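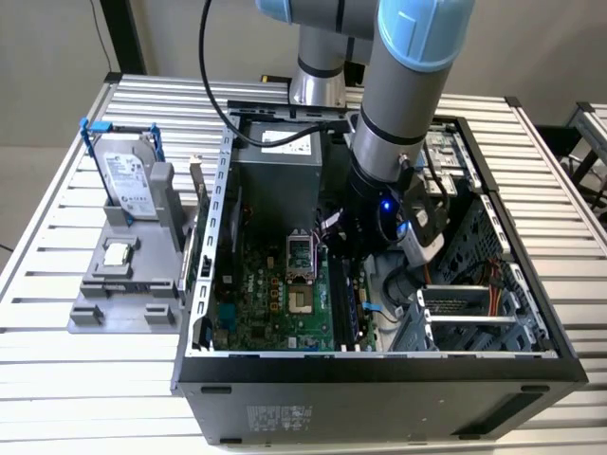

A Dell desktop tower on the bench with its side panel off

About us

Farkton takes in old desktop computers from offices, schools and households, and takes them apart. Parts that can be used again are cleaned, tested and sold. The rest is sorted by material and goes to the metal and board recyclers. We have been doing this from the same unit since the firm was set up by Sigrún Frandsen, who still runs it.

She began by repairing office machines for a living and had a spare room full of cases she could not bring herself to throw out. When the room was full she rented a unit, put up some shelving and started selling memory and power supplies by post. The first big collection was 37 towers from a firm of surveyors moving to laptops. Last July we took in 448 machines, the most we have had in one month.

What we do with a tower

Every machine gets a job number when it comes through the door, and the number stays with its parts until they are sold or scrapped. The outside is wiped down and the labels on the case are checked against the customer's list. If the list and the label do not agree, we ring the customer before going any further.

The case is laid on its side and the panel comes off. Drives come out first and go straight to the locked cage. Memory is next, then any expansion cards, then the processor. We keep each processor in its own tray. Boards with the socket standing open are not stacked, as the pins bend very easily and a board with bent pins is worth only its scrap weight. If you are sending us loose boards, please put a cap or a piece of stiff card over the socket.

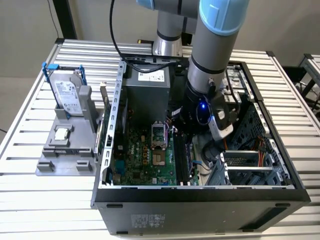 Power supplies are left until the wiring has been unplugged from the board and the drives. We unplug by the connector and do not cut. A supply with a full set of leads can go back into a working machine, and one with cut leads cannot. The rating label has to be readable too. We will not sell a supply if we cannot read what it puts out.

The drive cage, the slot covers and the empty case are the last things left. Cases in good order are kept for six months in the most common sizes, because people do ask for them, usually for a missing foot or a side panel. After that they go for steel.

Data

All drives are wiped or shredded, whichever the customer has asked for. If nothing has been said, we shred. You will get a list of drive serial numbers with your paperwork. We do not open files, and we do not recover data for anyone, including the people who sent us the machine. Please copy anything you want to keep before we collect.

What we take

Desktop towers and small form factor machines, any make
Loose motherboards, memory, processors and expansion cards
Power supplies, complete or not
Drives, working or dead
Leads, if they come boxed

We do not take printers, tube monitors, or laptops with swollen batteries. Flat monitors are accepted only with the computers they belong to.

Collection

Collection is free for 100 machines or more within our area. Smaller loads are charged by the pallet, and you are welcome to bring them to the unit yourself. Please ring first so that there is a trolley ready. Machines should be stacked no more than 2 high on a pallet, with the cables taken off the back and bagged.

Who we work with

Himar does our road collections and has done for most of the time we have been open. Bare boards go to Nolte, and mixed steel and aluminium are weighed and taken away by Clenetti. We have visited both sites and can tell you where your material has gone if you give us the job number.

Buying parts

Tested parts are listed on the stock page, which is updated on working mornings. Everything sold as tested has a ninety-day guarantee. Parts marked untested are sold as they are and cannot be returned. If you need something for an older Dell or a similar office machine and it is not listed, send us the part number and we will look on the shelves.

Page last updated Feb 13, 2019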